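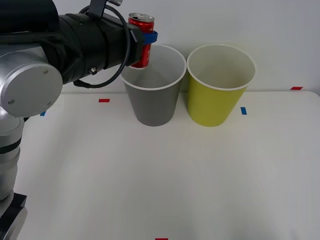
A **paper cup** is a disposable drinking vessel made from paperboard, usually lined or coated so that liquid does not soak into the wall. Most are tapered, wider at the mouth than at the base, and finish in a rolled rim. Single-wall cups are used for cold drinks and short servings. Double-wall and ripple-wall cups are sold mainly for hot drinks.

## Construction

The body is cut as a flat, fan-shaped blank, wrapped round a tapered former and sealed along one side seam. A separate disc is set into the lower end, and the wall is folded over its edge and pressed. The disc sits slightly above the bottom of the wall, so the cup stands on a narrow ring of board.

The rim is formed last by curling the top edge outwards. It stiffens the mouth, gives a smooth surface for the lips and provides a bead for a lid to grip. On printed cups the rim is often left white or pale, as the printed area stops short of the curl.

## Taper and stacking

The slope of the wall allows empty cups to nest. The exposed height of each cup in a stack depends on the angle of the wall and the depth of the base recess. Too slight an angle causes cups to jam; too steep an angle gives a narrow foot and a cup that tips easily. Catering packs commonly hold 40 cups in a sleeve, and wholesale cartons 1,000.

## Colour

Plain-coloured cups are made in grey, yellow-green, red, blue and many other shades. Colour may be used to separate drinks, sizes or table settings. The Lerkenside catalogue of April 2021 lists the Flesa range by colour first and capacity second, an order proposed by its compiler, Damian Holzer. The Toprak range is listed by capacity alone.

## Use with canned drinks

The contents of a drinks can are normally poured into a cup, but a can may also be stood inside one, where the cup acts as a sleeve or holder. The fit depends on the diameter of the can and the width of the cup at the level where the can comes to rest. In a narrow cup the can catches on the sloping wall before reaching the base.

An upright can should be lowered along the axis of the cup. If it meets the rim at an angle, the load falls on one part of the curl, which may flatten.

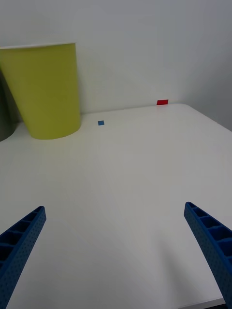 Empty cups are light and slide readily on smooth table surfaces. Adding a can raises both the weight and the centre of gravity, and the foot of the cup remains narrow. Davoud Soltani's handling notes for the Fandden range recommend a level surface and clear space around each cup.

## See also

- Drinks can
- Cup sleeve
- Paperboard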